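Rarkow jaw fault

The Rarkow jaw fault was a recurring failure in the Rarkow kitting robot, a bin-picking system built by the automation firm Stalus for small electronics workshops. When lifting round circuit boards out of a plastic bin, the robot could close its gripper on a tall component instead of on the edge of the board. The board was then carried by that component alone. In some cases it fell on the way to the tray, and in others the component was bent or pulled partly off its pads. The fault was first reported at the Lương assembly workshop and led to a change in the robot's grip planning and in the rules for working beside it.

Background

The Rarkow was designed for kitting, the job of collecting the parts for one product and placing them together before assembly. A typical station has open bins of parts on a table and a tray between them. The robot looks into a bin with a camera carried near the gripper, picks a part, lifts it clear of the bin wall, and sets it down in the tray. A second camera with a fixed view of the table is used to check that the part has arrived.

The gripper was supplied by Skidetti. It has two straight fingers that move toward each other in parallel, driven by one motor. The same gripper is used for every part at the station, so grip force is set by part type. Circuit boards were given a limit of 20 newtons, lower than the setting for valves and higher than the setting for wire harnesses.

The boards handled at Lương carry large cylindrical capacitors that stand upright and rise well above everything else on the board. A screw terminal block sticks out past the board's edge. Both features turned out to matter in the fault.

Discovery

The first report was filed by Hạnh Vũ, a test technician at Lương, who had received several boards that would not power up. Each had a loose capacitor, and on one the can had scrape marks on two opposite sides. The marks were at first put down to handling by the board supplier. Vũ compared them with the pads on the Skidetti fingers and found that the width matched.

Stalus sent a service engineer, Vandana Dubey, to go through the station log. It held 1147 board picks, all of them recorded as successful. The robot counted a pick as good if the fingers stopped before closing fully and the fixed camera later saw a board in the tray. Neither check could tell a board held by its edge from one held by a capacitor. Dropped boards had been put back in the bin by the operators, and the robot had simply picked them again.

Cause

The investigation found two separate causes.

The first was in the grip planner. It searched the wrist camera's view for a pair of opposite surfaces that would fit between the fingers, and it ranked them by how clearly they stood out from the background. The edge of a thin board lying flat on the floor of a bin ranked low. An upright metal can ranked high. When two boards lay close together, or a board was against the bin wall, the edge was often dropped from the list and only the capacitors were left.

The second was mechanical. The finger pads had worn at the tips, so the fingers could sit up to 5 millimeters higher than the controller expected when they reached down to a board. Even when the planner had chosen the edge correctly, the fingers could pass over the top of it and close on whatever stood above. The terminal block made this more likely, as it could hold one finger off the floor.

Safety issue

The fault also exposed a weakness in the station's stop behavior. After a drop, the robot paused for three seconds and then returned to the bin without a warning light or sound. Operators had learned to reach in during the pause to pick up the fallen board. Quyên Nông, the shift lead, reported that a finger had closed on the cuff of an operator's glove. The operator was not hurt. Stalus classed the event as a near miss and told owners of the robot to keep hands out of the bins until it had been stopped at the panel.

Correction

A software update, required at all stations from 01/01/2023, made the following changes:

Surfaces more than a set height above the bin floor are no longer accepted as grip points on circuit boards.
The robot closes its fingers lightly first, lifts a short distance, and compares the wrist camera's view with the expected outline of the board before going on.
A dropped part stops the robot until an operator restarts it.
If no edge can be reached, the robot skips the board and asks for it to be moved.

Skidetti replaced the finger pads with a harder type and added a wear line. Phúc Phí, who maintained the Lương station, also wrote a weekly check in which the fingers are lowered onto a flat block and the gap is measured with a feeler gauge. Stalus later added the check to the robot's manual.

The changes made the robot slower at picking boards, and some owners objected to the number of skipped parts. Lương kept the update but went back to placing boards by hand on days with large orders. Valves and wire harnesses were not affected by the fault, though the restart rule applies to them as well.
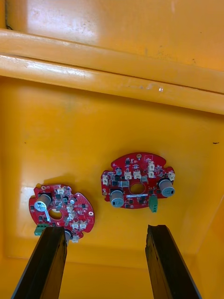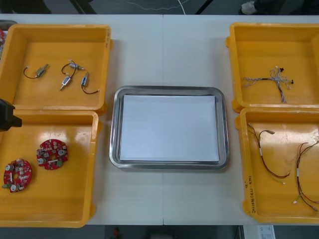 Round red circuit boards in a yellow bin, with the robot's black gripper. The second view also shows the bins of valves and wire harnesses and the steel tray between them.

See also

Bin picking
Parallel gripper
Near miss (safety)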